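Stasomer swaps paper cups for mugs at its shared tables

Visitors to the Stasomer work rooms in Cullach will be asked to drink from a mug starting in September, under a change announced to members on Sun 18 April.

The building has put out paper cups next to the coffee machine since it opened. Those will go. In their place, members will find open shelves of mugs on each floor, a bin of spoons and a second dishwasher in the ground-floor kitchen. People who bring in a takeaway cup from outside can still do so, but they will have to carry it to the new bins by the stairs when they leave.

Hok-lam Poon, who manages the rooms, said the decision came out of a week in which staff kept a tally of what was left behind on the shared tables at closing time. The total was 1,264 items. Of those, 1,219 were paper cups or lids, and most still had something in them.

"We knew it was a lot, but we had been guessing," Poon said. "The cleaning crew told us three years ago and we should have listened then."

The pine tables are part of the reason for the change. They were sanded and oiled last winter, and Poon said cups that leak at the seam have already left rings on several of them. Coasters were tried and went missing.

Members will also be asked to keep the tables to things that are in use. Pens, tissues and mugs may stay out during the day. Bags, coats and lunch boxes go in the lockers.
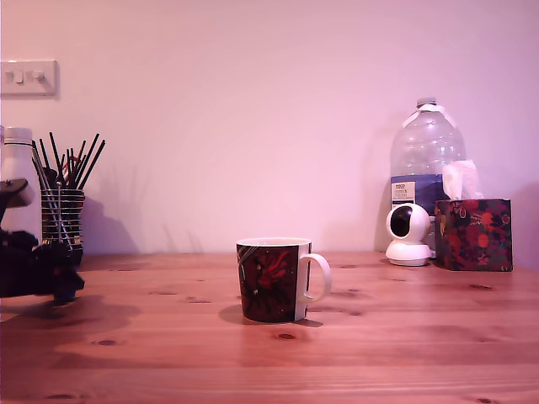
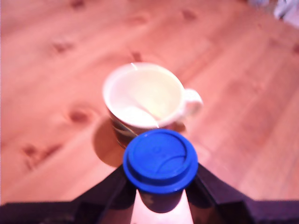
The wooden tabletop, with its knots and plank seams.

What it will cost

Stasomer has ordered 300 mugs from Wileditz, a secondhand dealer that buys up kitchen stock from closed cafes and canteens. They will not match. Ya-wen Huang, who placed the order, said she asked for anything with a handle and no chips, and that the sizes vary more than she would like.

Spoons are being bought new. Up to 116 went missing over the past year, according to Huang, who thinks a good part of them were thrown out with the cups.

Monthly fees will stay the same. The money that went to paper cups will pay for the dishwasher, and Poon expects the two to even out by the end of next year. The dishwasher will run twice a day — once after lunch and once at closing — and a member of staff will unload it. Nobody will be fined for leaving a mug on a table.

Some members have asked whether they can bring their own mug and leave it overnight. They can, as long as it has a name on the bottom and goes back on the shelf marked for private mugs. Anything left on a table overnight will be washed and put with the rest.

Pan, the cafe on the corner that many members use, has agreed to fill mugs carried over from the building. It will not offer a discount. Lids will still be available there on request.

A trial on the second floor begins next month and will run through the summer. Comments can be left at the front desk or in the box by the ground-floor kitchen.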